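April, late evening

Moved the last of the boxes out of the small room at Milcombe and started making it fit for guests. Adelino's mother comes at the end of the month and I would like it done before then, not the night before like last time.

Up at 6, coffee, then straight to it. The Abdelaziz boxes went to the shed. I opened one to see if it could be thrown out and lost half an hour to old receipts, including the one for the Rokon, 2,607 dollars with the trailer. Kept that one. The rest went in the stove.

The bed went against the left wall. I had it under the window at first, but the draft is bad there until May. White bedding, washed twice because it smelled of the closet. The sofa stays on the right. It is too big for the room and I know it, but there is no getting it down the stairs again without taking the legs off, and my back is not up to it this month.

The nightstand went in between them. I looked at a new one in the Skestodero store, 479 dollars, and came home and wiped down the old one. The light wood looks fine with the white drawer front. I left the lower shelf empty so she has somewhere to put her books. The brass lamp goes on top.

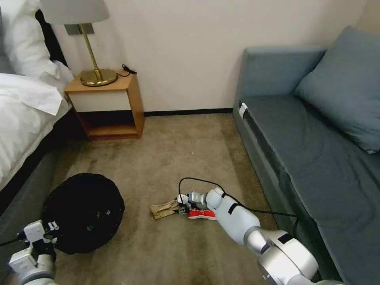 Hazem Benmoussa wrote back after supper that the nightstand should go on the other side of the bed, by the door, or she will have to climb around the sofa in the dark to find the switch. He also thinks a guest room needs a chair with a straight back more than it needs a sofa, and that the carpet should have been dealt with before any furniture went in.

He is right about the carpet. The stains are worst toward the middle of the room. I can rent the machine from the hardware store for 3 hours, but then everything has to be shifted again – or I do the middle only and leave the strip by the back wall, where it is lighter anyway. I will probably do the middle only.

About the nightstand I don't agree. By the door it would catch the door every time it opened. I wrote him that and he has not answered.

Still to do: put the black cord away somewhere, straighten the nightstand, find the second blanket, oil the hinge, ask Adelino whether his mother wants 2 pillows or one. Buy bulbs.

Rain since four. Soup again for supper. Knee sore from the stairs, took something for it and am going to bed.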